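Karppinen kitchen cell, Cimthorpe: grip release fault

Gallery and notes

Contents
Introduction
The task
Bowl transfer over the sink
What was reported
Signal record
Cause
Changes made
Retest
Still open
Notes on the record

Introduction

This page belongs to the Cimthorpe kitchen cell and covers one fault: the left gripper letting go of crockery during transfer between the sink and the dishwasher. It is meant for people who run the cell or maintain the same arm and gripper elsewhere. The Jiruton task software was in use throughout, with Bitberg gripper controllers on both arms. Entries are kept short. The full logs are held with the cell and are not reproduced.

The fault was first entered in November as "operator error, bowl placed badly". That entry has been withdrawn. It was wrong, and it delayed the proper search by long enough for the same thing to happen again.

The task

The cell has a worktop with a sink let into it and a dishwasher built in alongside. The robot stands close to the units and works with two arms. In the loading task, one arm lifts an item from the sink side, turns it over the sink so that any water drains, and carries it across to the rack. The other arm is parked unless the rack has to be moved.

The turn is the part that matters for this fault. A bowl gripped at the rim leaves the sink area upright or nearly so, and the wrist then rolls it on to its side. At that point its weight hangs away from the fingers and the grip has the least to spare. The motion planner allows for this by slowing the wrist. It does not raise the grip force, which was set once for all crockery when the cell was commissioned.

Bowl transfer over the sink

Loading in progress. Left arm over the sink with a beige bowl on its side; cutlery in the dish rack underneath. One white plate in the upper rack of the dishwasher, door fully down.

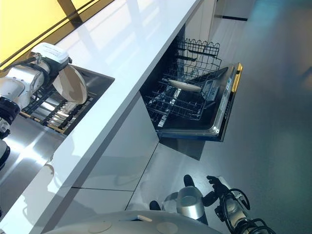 What was reported

Across 3,000 logged transfers the left gripper released early 12 times. All of these took place with the wrist turning. There were no early releases on a straight lift, and none on the right arm, which does the same work less often.

In most cases the item fell into the sink. The drop is short and the damage was chips to the rims. In 4 of the releases the item landed on the cutlery and knocked some of it out. One fork went over the edge of the sink and ended on the floor on the dishwasher side, where people walk up to the cell to reset it.

That last event moved the fault from the maintenance list to the safety list. Dropped crockery is a nuisance. Cutlery on the floor in a place where somebody is about to kneel down and look under an open door is a different matter, and broken china in the same place is worse.

No one was hurt.

The operators' description was consistent. The arm did not jerk or stop. The fingers opened, the item dropped, and the arm went on to complete the placing motion with nothing in its grip. The task then recorded the item as placed. This second part of the fault is treated separately under "Changes made".

Signal record

Three signals were compared for each release: wrist angle, finger position and the status message sent from the gripper to its controller.

Wrist angle was normal on every trace. The arm followed its planned path and there was no contact event.

Finger position was steady until the release and then went to fully open at normal speed. A slip would have shown the fingers closing a little as the item left them. They did not close at any stage, so slip was ruled out. This also ruled out the first theory, that wet glaze and a low grip force were to blame. The fingers opened on a command.

Status messages stopped shortly before each opening. The gap was 215 milliseconds on every trace, the same as the time-out set in the Bitberg controller. After the fingers had opened the messages came back without help, and the controller cleared its own warning. Anyone looking at the screen after the event saw a healthy gripper.

Warnings that clear themselves were not being saved. The record above comes from a logger fitted to the line for this investigation, and earlier releases were matched to it by finger position only.

Cause

There were two causes, and either one alone would have done little harm.

The first was a damaged conductor in the status cable, inside the bend at the left wrist. The outer jacket was sound. With the wrist straight the conductor measured correctly. With the wrist turned to the draining angle it opened, and it closed again when the wrist came back. The clamp had been fitted one position too far up the arm, which took the slack out of the loop and put the bend in the same place on every turn.

The second was the controller's response to a lost signal. On a time-out it was set to open the fingers. This is a reasonable setting for a gripper that works next to a person's hands, where the danger is being held. It was carried over from an earlier bench set-up at Karppinen and was not reviewed when the gripper was put to work over a sink. The risk assessment listed "loss of signal" with the entry "gripper goes to safe state". It did not say what that state was, or for which task it was safe.

The right arm had the same setting. Its clamp was in the correct position and its cable was good, so the setting was never called on.

Changes made

Cable. Replaced on the left arm. Clamp moved to the position shown on the assembly drawing and marked with paint so that a shift can be seen at the daily check. The right arm was inspected and left as it was, apart from the same paint mark.

Time-out response. Changed on both arms from "open" to "hold and stop". The fingers keep their last position and the arm stops where it is. Release by hand is by the lever on the gripper body. The lever was already fitted, but it was stiff on the left side and has been freed. It is now tried before each session.

Trapped hand. Holding on loss of signal brings back the danger the old setting was there to prevent. Grip force has been limited for the loading task, and nobody may hand items to the robot while the task is running. Items are put in the sink with the arms parked. This is a rule for people and depends on being kept. A better answer is wanted.

Placing check. Jiruton now reads finger position at the end of the carry. If the fingers are at either end of their travel the item is counted as lost, the task stops and a message is shown. Previously the item was counted as placed when the arm reached the rack.

Cutlery. The fall on to cutlery has been dealt with by order of work. Cutlery is taken out of the sink before bowls and plates are moved across it. This adds time to the cycle and was accepted.

Warnings. All gripper warnings are saved, including those that clear themselves.

Retest

The old cable was put back for the first part of the retest, with the new time-out response in place. The wrist was turned to the draining angle with a plastic bowl in the grip until the signal dropped out. The arm stopped and the bowl was held. The warning was saved and the message was shown. The lever released the bowl.

The new cable was then fitted and the wrist was run through its full turn, first empty and then with the heaviest bowl in the set. No drop-outs were recorded. The placing check was tried by taking the bowl away with the arm stopped and then letting the task carry on. It stopped at the rack as intended.

The loading task was returned to normal use after this, with the floor on the dishwasher side marked off while the arms are moving.

Still open

Grip force is still one value for all crockery. Thin plates and heavy bowls should not share it. A value for each type is planned but has not been tried.

The placing check cannot tell a bowl from a spoon. If the gripper loses one item and closes on another, the task will carry on.

The dishwasher door takes up much of the floor next to the units when it is down. A fallen item can go under it and not be seen from the reset position. A check under the door has been added to the reset card.

Other Karppinen cells with Bitberg controllers have been asked to read back their time-out setting. Replies are not complete.

Notes on the record

Release counts cover the left gripper at Cimthorpe only. Items dropped by hand during resets are excluded, as are deliberate releases during the retest.

Wrist angles are not given, as the zero position was changed when the cable was replaced and old and new values cannot be compared directly.

The reset card and the clamp drawing are kept at the cell. Ask for the current issue before working on the wrist.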